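1/ Right then, a thread on sorting out my mum's old recipe notebooks, which I've been promising to write up since February and which several of you have been very patient about.

2/ Background for new people: Mum cooked from two notebooks. One is hers, one was started by my great-aunt Bimla Negi and handed on when she moved down to Cloltomside. Neither has an index. Neither has page numbers. Both have a lot of turmeric on them.

3/ I sat down thinking I'd type up 70 recipes. The final tally was 353. I'd forgotten how many were on the backs of envelopes tucked between the pages, plus the ones written sideways up the margin of a different recipe altogether!

4/ First lesson: read the whole thing before you type a word. I did the first dozen in order and then found a corrected version of the lemon pickle near the back, with "NOT the other one" underlined. So that was an evening gone.

5/ Second lesson: ask people what the measurements mean while you still can. Bimla's "glass" is the small steel tumbler. Mum's "glass" is a bigger one that used to have mustard in it. My cousin Geeta Negi still has the tumbler and very kindly measured it for me with a kitchen jug (150 ml, if you're related to us and need it).

6/ And "one handful" is whoever's hand wrote the page. I've left those as they are. Marlina Kusuma, who sits opposite me at work and has done the same job with her gran's cake book, told me she converted everything to grams and regretted it, so I took her word for it.

7/ Loose bits are the thing that'll drive you up the wall. Clippings, labels off packets, a bus ticket with a chutney on it. Don't start a pile on the table. Put anything stray into one basket with holes in it, something you can see into from the side, and leave it there until the books themselves are done. Mine has picked up all sorts.

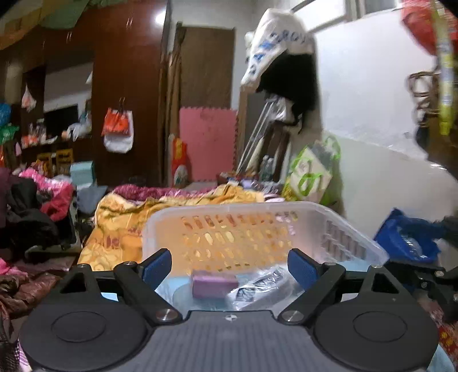

8/ Handwriting! I can read Mum's fine. Bimla's is gorgeous but she joins everything up, and there's a whole page I had down as "boiled carpets" for two days before Geeta rang and said carrots, obviously, carrots.

9/ Some of it's in Hindi, some in Garhwali, some in English, and quite often all three in one line. I've kept the original wording and put a plain English version under it. My uncle-by-marriage Lalit Katiyar checked those and only told me off a little bit.

10/ People asked what I typed it in. Just an ordinary document, one recipe per page, title at the top, who it came from under that. I did try setting up a spreadsheet with tags and so on and gave up before lunch. If you like spreadsheets, go for it, I'd love to see yours.

11/ Photograph the pages as well as typing them. By a window, no flash, book held flat with a ruler. The typed version is for cooking from, but the photos have the crossings-out, and the crossings-out are the best part – there's a dal where she's changed the chillies from four to six to three to "ask Kanchan".

12/ (I'm Kanchan. I was about nine. I have no idea why I was being consulted.)

13/ Things I've cooked from it so far: the radish parathas, the sesame sweets, and a tomato thing that just says "tomato thing". Parathas very good. Sesame sweets stuck to the tin, the tray and me. Tomato thing is now a weekly fixture.

14/ Printing next. The copy shop on Clastton Road will do spiral binding with a wipeable cover, and the family want one each, so I need a headcount by the end of the month. Cousins, please reply to the message I sent instead of liking it.

15/ If anyone knows what "put the second lid" means in a rice recipe that never mentions a first lid, my messages are open. – Kanchan Semwal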